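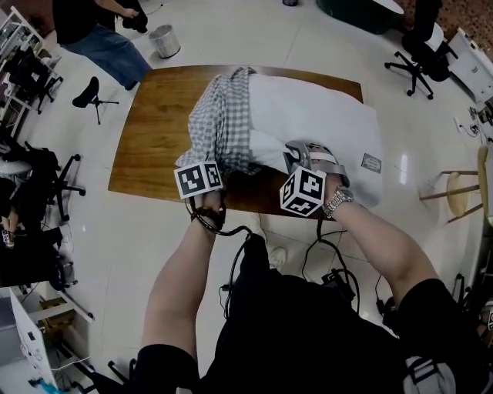
Tristlow's clothing swap is back, and it's bigger than ever! The spring round opens at the Ametepe Hall on 24/03/2018, and the sorting tables are already filling up with shirts, coats, baby things and a frankly wonderful number of scarves. Soft checks seem to be everywhere this year, like the gray-and-white flannel being folded on the brown wooden table, and organizer Bushra Memon says flannel of any kind tends to be gone within the first hour. If you've got some you no longer wear, bring it along, because somebody will love you for it.

The idea hasn't changed since the first swap. You hand in clean clothes at the side door on Skedivport Street, you get one token for each piece, and you spend your tokens inside on whatever takes your fancy. No money changes hands for clothes at all. Last October's swap saw 3971 pieces find new homes in a single day, which was a record by a long way, and the line for the coat racks went right out past the bike stands (in the rain, and people were still cheerful about it).

What's new this time is the mending corner. So-ying Tse and Robel Alemneh are bringing their own sewing machines and will take in hems, replace zippers and patch elbows while you wait. Tse taught herself to darn from a library book and has become a bit of a legend for her sock heels. "I want people to bring me the thing they've been saving in a drawer for years because they couldn't bear to toss it," she said. "Those are the good ones." There's a limit of 2 repairs per person so everyone gets a turn.

Kids' clothes have moved to the upstairs room, where there's finally space for strollers. School shoes are up there too, sorted by size. Pao-chu Chien is running a button table next door, with 300 jars' worth of buttons from the old Trandik haberdashery, and children can pick out a set to sew onto a bag. I've had a peek at those jars and I could have stayed all afternoon. There are glass ones shaped like blackberries!

Doors open at 10 a.m. and close at 4 p.m. Early drop-off runs the evening before from 5 until 8, and it's well worth doing if you have more than a bagful. Please wash everything first, and leave out pillows, underwear and anything with a broken hanger still inside. Entry is free, with soup and flatbread on sale in the kitchen. Anyone who can help with clearing up gets 20 extra tokens for the October swap. Give your name to Wing-yan Siu at the front desk.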